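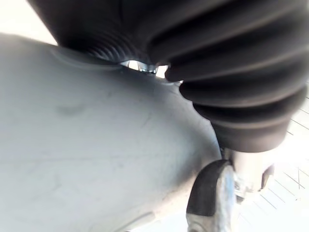 3. Storage conditions and seed viability in the Kollent collection

3.1 Background to the holdings

The Kollent collection was formed by the merger of two older regional stores, Jodora and Yammine, each of which had kept field bean and pea seed under its own rules. Jodora packed its seed in paper envelopes inside tins, while Yammine used sealed glass jars with a drying agent. Neither store had recorded the moisture of the seed when it was first put away, and the merged catalogue inherited this gap. Of the accessions listed at the time of the merger, 583 had enough seed left to allow testing without putting the line at risk. These form the basis of the present study.

Earlier work on the collection (Işık, unpublished report) suggested that the seed from Yammine had kept better than that from Jodora, but the comparison was made on a small number of lines and did not allow for age. Perihan Işık's notes also point out that several of the older tins had been moved between buildings – in one case to a loft with no heating – and that the dates of these moves are uncertain.

3.2 Sampling and germination tests

Seed was drawn from each accession in August and held in a closed room at 4 °C until testing. Samples were then placed on damp paper in covered dishes and checked each morning. A seed was counted as germinated when the young root had clearly broken through the coat. Hard seeds that had not taken up water by the end of the test were nicked with a blade and returned to fresh paper, and were recorded separately.

Accessions were grouped by crop, by store of origin and by decade of harvest. Where the harvest year was missing from the envelope, the year of entry in the store ledger was used instead. This will overstate the quality of storage in some cases, as seed was sometimes passed between growers before it reached the store.

Fig. 2. Grouping of accessions by crop, store of origin and decade of harvest (chart not reproduced in this version).

3.3 Results

Pea seed from the Yammine store germinated more evenly than pea seed of the same decade from Jodora. For field beans the difference was smaller, and in the oldest group it could not be separated from chance. In 49 accessions no seed germinated at all. Most of these came from the tins known to have been moved, though the ledger is too thin to support a firm link.

The Kellex landrace beans, held in both stores, gave the most direct comparison. Seed from the glass jars produced strong seedlings throughout, whereas seed from the envelopes was slow and often produced weak or twisted shoots. These lines have been put forward for early regrowing.

Kollent Seed Collection – Contact the editorial office – All rights reserved – Back to top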